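Chapter 4
Queues, and why we hate them

I once waited 15 minutes to buy a stamp, and I can still tell you what colour the carpet was.

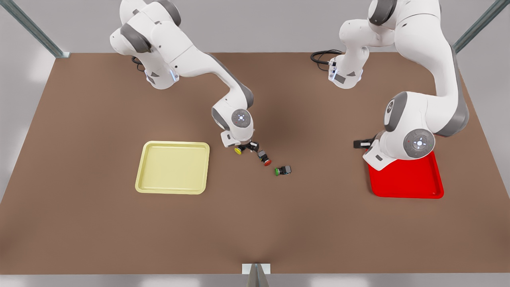 Green, with a sort of biscuit fleck. I've forgotten most of that year, so why has the carpet stuck? I think it's that a wait with nothing in it makes you look at everything (usually the clock, over and over!), and that's really where I want to begin this chapter.

In the last chapter we met arrival rates and I asked you to put up with some algebra. Now we get to the people doing the arriving. When Jailson Paiva and I watched the ferry office at Bråten one May, we had a lovely tidy model of how long each passenger would stand there, and the model did fine. What it couldn't tell us was why the short line was grumbling and the long one was chatting away happily.

So keep two things apart as you read: the wait on the clock, and the wait in your head. We'll measure the first in section 4.1, using the Rirna counter data from Chapter 3, so have your table handy. The second is messier, and much more fun – we'll get to it in 4.2.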